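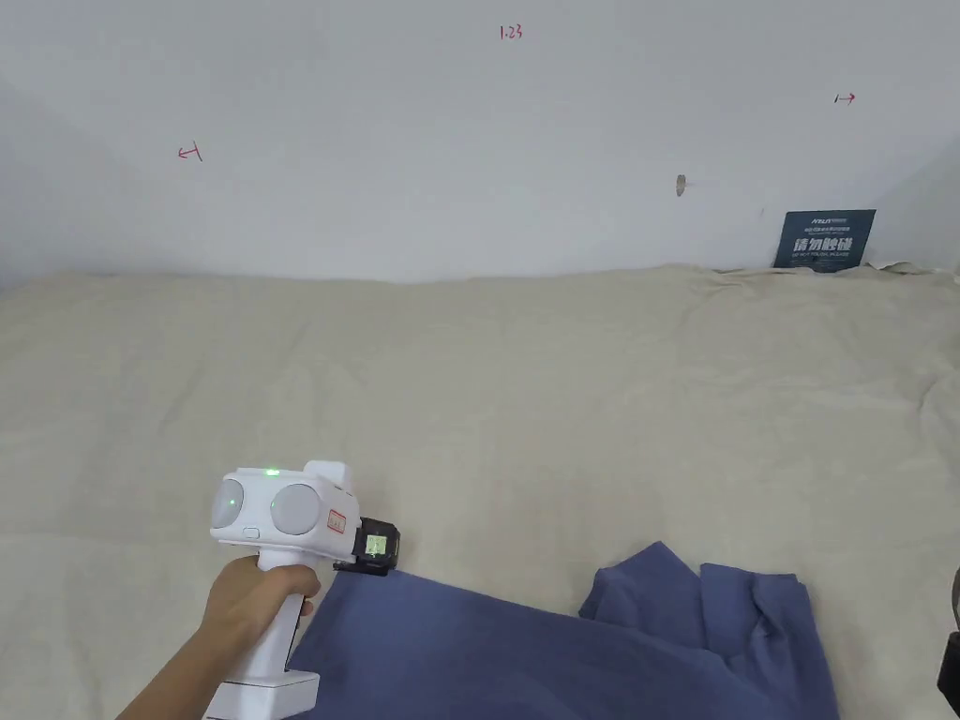 图5-1 手持夹爪的夹持端与床面上的蓝色衣物。墙面有红色手写标记“1.23”。

第五讲 手持夹爪采集工位的设备计划与预算编制

课程:机器人系统工程管理
主讲:Karim Chamoun
讲义修订:2025年3月20日
前置阅读:第四讲“任务定义与验收口径”,Rarkilcombe案例材料第一部分

5.1 本讲范围

本讲讨论柔性物体操作数据的采集工位如何立项、选型、报价比较和排期。任务限定为双手操作衣物,执行端为手持夹爪,操作员直接握持,不使用机械臂本体。机械臂本体的采购放在第七讲,训练算力的采购放在第九讲,两者的费用不计入本讲的表格。

学完本讲后,应能独立完成三份文件:需求参数表、分项预算表、到货与验收计划。课程作业按这三份文件评分,格式见5.9节。

5.2 从任务反推设备数量

设备数量由任务量和产能决定。先写任务量,再写产能,最后写台数。很多申请书的顺序相反,先写台数再补理由,评审时往往无法通过。

记号如下:
N:需要的有效片段总数
p:单工位单班次的有效片段数
s:并行工位数
k:每工位在用夹爪数
r:备机数

所需班次数按 N ÷ (p × s) 计算并向上取整。夹爪总数为 k × s + r。

Rarkilcombe案例给定 N = 1351,p = 42。单工位时,1351除以42得32.17,取33个班次。两个工位并行时,每班合计84段,1351除以84得16.08,取17个班次。增加一个工位大致把工期减半,但夹爪、承托面、存储介质和操作员工时都要成套增加,房间面积也要重新核算。

p的取值必须说明来源。允许的来源有三种:同类任务的历史记录、试采集、供应商演示。供应商演示得到的数值只能用作上限,不能直接进入排期。试采集应由未来实际上岗的操作员完成,时间覆盖完整班次,包括换装衣物、标定检查、导出数据和休息。

双手任务取 k = 2。左右手夹爪是否可互换需要向供应商书面确认。若可互换,r 可以在全部工位之间共用;若不可互换,左右各需单独备机,备机费用相应翻倍。这一条在询价阶段经常遗漏。

5.3 需求参数表

需求参数表面向供应商,每一行应当能够检验。“手感好”“稳定性高”一类表述不能写入。建议按下列类别组织。

(1)机械部分
整机质量及重心位置。操作员单手长时间握持,质量上限应由试用确定。
夹爪最大开口、夹持力范围、指端材料。
指端是否可更换,更换是否需要专用工具,更换后是否需要重新标定。
手柄尺寸适配范围。至少由手型差异较大的两名操作员试握。

(2)感知部分
镜头数量、视场角、帧率、快门方式。
左右夹爪之间、夹爪与头部相机之间的时间同步方式及误差上限。
位姿估计方式及其对环境纹理的要求。纯色墙面、纯色床单会减少可用特征点,供应商应说明在此类背景下的表现。
开合量的测量方式与分辨率。

(3)供电与存储
连续工作时间,以及是否支持带电更换电池。
存储介质规格、单段文件大小、导出速率。
断电后当前片段的处理方式。

(4)人机界面
指示灯的颜色定义和可见角度。操作员的视线集中在衣物上,指示灯应在正常握持姿态下可见。
若配有显示屏,列出屏上内容、刷新率以及户内照度下的可读性。
开始和结束录制的触发方式。双手都被占用时仍须能够触发。

(5)标识与追溯
外壳上应留有粘贴资产标签的平面位置。标签不得遮挡镜头、散热口和指示灯。
序列号可由软件读取,并写入每个片段的元数据。

参数表中每行设三栏:要求值、检验方法、不满足时的处理。第三栏写“拒收”“扣款”或“记录后接受”之一。留空的行在评审时视为无效要求。

5.4 工位环境的费用

工位环境的费用通常低于设备费用,但漏项最多。衣物类任务的基本环境由承托面、背景、照明和标识四部分组成。

承托面。可选桌面或床面。床面更接近家庭场景,覆布会起皱,并随操作移动,对复位一致性不利。使用床面时,应配同色同材质的备用床单,并在采集规程中写明每班开始时的铺设方法。床单属于耗材,单列一行。

背景。白墙成本最低,可以在墙面上直接作尺寸或方位标记。手写标记便宜,但会进入画面,后期如需遮蔽则产生处理工时。预算编制人应在两者之间作出选择并写明理由。若标记供定位使用,其含义和测量基准须登记在工位卡上,不能只留在墙上。

照明。要求照度均匀,避免操作员自身的影子落在夹持点。自然光房间须记录窗帘状态。若采集期跨越数月,例如延续到10月,日照变化会改变画面亮度,需预留补光灯费用。

标识。“请勿触碰”类告示牌费用极低,应随工位一次购齐。摆放位置需固定并写入工位卡,以免各班次的背景不一致。

衣物样本单独成表。颜色、材质、尺码、件数分别列出,并注明轮换周期。仅使用单一颜色的样本会限制数据的适用范围,这一限制应在项目申请书中如实写出。

5.5 动作单元与耗材的对应关系

耗材消耗取决于动作类型。夹取布料边缘、双手拉展、翻折、抚平四类动作对指端的磨损不同。编制耗材预算时,应先列动作单元,再估计每个动作单元的夹持次数,最后除以指端的标称寿命。

拉展动作中,左右夹爪各夹持衣物一端,向两侧张拉,夹持点附近形成放射状褶皱。张力主要由指端与布料之间的摩擦承担,指端材料的选择在这里影响最大。指端过滑,衣物脱出,片段作废;指端过糙,布料起毛,样本提前更换。两种后果都计入成本,但分属不同科目:前者进入人工工时,后者进入样本费。

案例中替换指端的报价为每副139元。设一副指端可完成m个片段,则整个项目的指端费用为:

C = 139 × 向上取整(N ÷ m)× k

其中m按单只夹爪计。m由试采集得到,供应商提供的寿命数据若未注明布料种类和拉力条件,不予采用。张拉幅度应在规程中规定,否则不同操作员得到的m不可比较。

试采集记录表至少包括:动作单元编号、左右夹爪序列号、指端启用日期、脱夹次数、片段是否有效、作废原因代码。Alina Tudose在Rarkilcombe案例中给出的记录表可直接沿用,作废原因代码需按本组任务修改。

拉展动作还用于检验左右夹爪的一致性。检验时两只夹爪保持相近高度,夹持衣物两端,缓慢增大间距,比较两侧开合量读数与夹持状态。若一侧持续先脱夹,先交换指端复测,再交换整机复测,以区分耗材问题和整机问题。
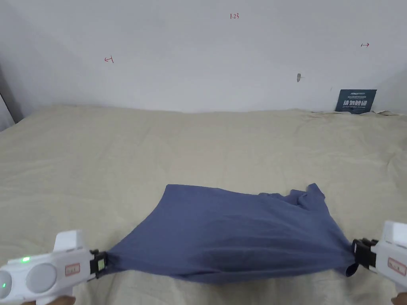 5.6 分项预算表

预算表按一次性费用、周期性费用和预留费用三段编制。

一次性费用
夹爪整机,数量按5.2节公式
头部相机及支架
标定板及标定工具
承托面、告示牌、补光灯
数据导出主机与读卡设备
运输、保险、进口环节税费(如适用)
首次培训

周期性费用
操作员工时
质检与标注工时
替换指端、电池、床单
衣物样本补充
存储空间租用
软件许可续费

预留费用
备机
维修及返修运费
汇率变动
返工班次

返工班次的计算方法:设有效率为q,则实际录制片段数为 N ÷ q。注意p已定义为有效片段数,若p来自试采集且已扣除作废片段,则不得再除以q,否则返工被重复计入。此类错误在往届作业中很常见,表面上预算充裕,评审时会被整项核减。

人工费用通常占总额的较大部分。设备降价带来的节省,可能被更低的p抵消。比较方案时应统一换算为每个有效片段的总成本:

单段成本 =(一次性费用 + 周期性费用 + 预留费用)÷ N

若设备在本项目结束后继续使用,可按使用年限分摊,但必须说明后续项目已经立项。未立项的后续用途不能作为分摊依据。

5.7 询价与供应商比较

案例中有三家候选供应商:Zulport、Breltitport和Ghaffari。三家报价结构不同,不能直接比较总价。

Zulport按整机报价,指端和电池另计,软件许可永久有效。前期支出高,周期性费用低,适合工期长、任务重复的项目。

Breltitport按工位套装报价,套装内包含两只夹爪、标定工具和首年软件许可。次年起许可按工位收费。若工期在首年之内结束,总成本较低;一旦延期,应把续费计入。

Ghaffari提供租赁,按月计费,损坏赔偿条款较严。租赁方案适合试采集阶段。签约前须确认数据归属、固件升级时间由哪一方控制,以及退租时存储介质的处理方法。

比较表的处理步骤:
第一步,把三家报价展开到5.6节的同一组科目。
第二步,缺项标记为“未报”,向供应商书面追问,不得自行填零。
第三步,以同一工期和同一工位数计算单段成本。
第四步,改变p和工期,检查排序是否变化。若排序对p敏感,应先追加试采集,再作决定。
第五步,列出不可量化的差异,例如售后响应方式、备件所在地、数据格式是否公开。

数据格式一项须单独核对。若原始数据只能用供应商软件读取,更换供应商时已有数据可能需要转换,转换费用应计入预留费用。合同中应要求提供格式说明文档和读取样例。

5.8 到货与验收计划

推荐分两批到货。首批只配齐一个工位,完成验收和试采集后再确认第二批。分批可能损失部分数量折扣,但可以避免同一缺陷出现在全部设备上。

首批验收项目按顺序执行:

1. 外观与数量核对,登记序列号,粘贴资产标签。
2. 通电检查。逐一核对指示灯状态与说明书定义是否一致。
3. 镜头检查。录制静态画面,检查污点、偏焦和左右色差。
4. 同步检查。左右夹爪与头部相机同时录制同一可见事件,比对时间戳。
5. 位姿检查。沿已知距离往返移动,记录终点误差。
6. 夹持检查。对每类样本布料执行夹取和拉展,记录脱夹次数。
7. 完整班次试运行。统计有效片段数,更新p。
8. 断电与存储异常测试。

第七项不得缩短。短时测试看不到电池衰减、发热和操作员疲劳的影响。若更新后的p低于计划值,应重新计算班次数,并在第二批订单发出前修改预算。

付款节点与验收项目对应。建议第一至第三项通过后支付到货款,第四至第八项全部通过后支付验收款,余款在保修期内的约定时间支付。合同中写“安装调试合格后付款”而不附检验方法的,双方对“合格”的理解容易产生分歧。

排期时注意以下依赖:
房间和供电先于设备到位。
操作员培训安排在首批验收之后、试运行之前。
标定文件归档后方可开始正式采集。
固件在正式采集期间冻结,确需升级时,升级前后各录一组对照片段。

5.9 作业

以Rarkilcombe案例为对象,提交下列文件。

文件一:需求参数表。覆盖5.3节全部五类,每类至少一行写明“拒收”条件。

文件二:分项预算表。分别给出单工位与双工位两个方案,N和p采用案例给定值。指端费用用m表示,另给出m取两个不同值时的结果,并说明取值来源。

文件三:到货与验收计划。给出依赖关系图和付款节点表。

计算过程须保留公式,只提交结果的按未完成处理。金额统一为人民币,税前税后分列。引用供应商材料时注明版本号。

疑问集中发送至课程讨论区“第五讲”版块,由Alina Tudose统一回复。涉及报价原件的问题请勿贴出原文,写明供应商名称和条款编号即可。

5.10 补充说明:常见核减项

以下各项在评审中经常被核减,编制时应附支撑材料。

备机数量。须给出平均维修周转时间和停工一班的损失。
显示设备。夹爪自带屏幕时,再购外接监视器须说明用途。
高规格存储。须给出单段文件大小与保留期限。
差旅。培训可远程完成的部分不计。
样本衣物。须说明各款式与任务定义的对应关系。

核减后的预算应重新计算单段成本和班次数,两处结果同步更新后再提交复审。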